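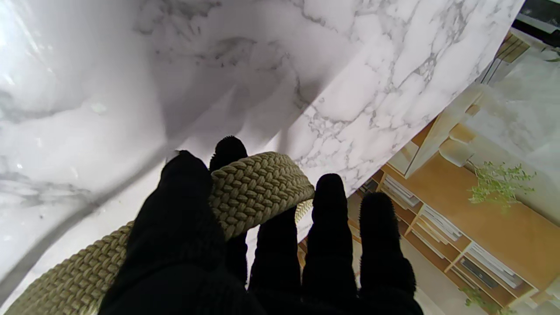 The braided belt, khaki or olive depending on who you ask, with the marble-look sheet behind it.

5/31/19

So, the belt drawer. I've been putting it off since February, when I did the jumpers and the scarves and then ran out of puff and shoved everything long and thin into the bottom drawer of the Winside chest. You know the sort of drawer. You pull one thing and get six, and one of the six is a dressing gown cord from a dressing gown you gave away years ago.

Yesterday it stuck. Properly stuck, with a buckle wedged up against the runner, and I had to lie on the carpet with a wooden spoon to get it open. After that there wasn't much point pretending, so I made a pot of tea and tipped the whole lot out.

The stretchy braided ones are my favourites and always have been. Mine are years old, bought on a rainy afternoon in Intarasuk (a shop I still miss, it had those lovely deep shelves and a bell on the door), and I've worn them with jeans, with shorts, with a linen dress that needed a bit of help in the middle. The good thing about a woven elastic belt is that there aren't any holes. The prong just goes through the braid wherever you like, so you can have a big lunch and shift it along a bit – marvellous! The bad thing is that the prong pulls the strands if you're rough with it, and I'm always rough with it because I'm always late.

I've read all sorts about how to keep them. Some people hang them by the buckle, which is fine for leather, but I tried it with a braided one on the back of the wardrobe door and I'm sure it came down longer than it went up. So they get rolled now. Loosely, buckle in the middle, tail tucked underneath, and no elastic bands round them. I used to fold them in half and they always ended up with a funny bend that sat right over my hip.

While the drawer was empty I washed it out and thought about lining it, and that's where the marble stuff comes in. I've become a bit silly about marble print. It started with a tray, and then I did the bathroom shelf, and now I look at every flat surface in the house and wonder. White with grey veins goes with everything and it makes even a khaki belt look as if it's in a posh shop. It does catch the light from the window, mind you, so half the time you can't see the pattern for the shine.

A few notes if you're lining a drawer yourself. Measure it at the back as well as the front, as my old chest is a good bit narrower at the back. Cut it slightly too big and trim. And let the sheet lie flat overnight with some books on it before you start, otherwise it curls up at you the whole time like a cross cat.

For dividers I used the Zoden ones, 30 cm long, that slot together. They were meant for cutlery, but a rolled belt fits quite nicely between two of them. I'd looked at the Udent belt organiser first and it was very smart, but I wasn't going to pay that for something that lives under my socks.

The charity bag got both patent belts, the one with the enormous buckle, and a stiff white one I bought for a wedding and wore for roughly 90 minutes before taking it off and leaving it in the car. I hung on to the plaited tan one even though it's cracking at one end. I might see if it can be mended.

Handbags next, which is a much bigger job, and I need more tea bags first.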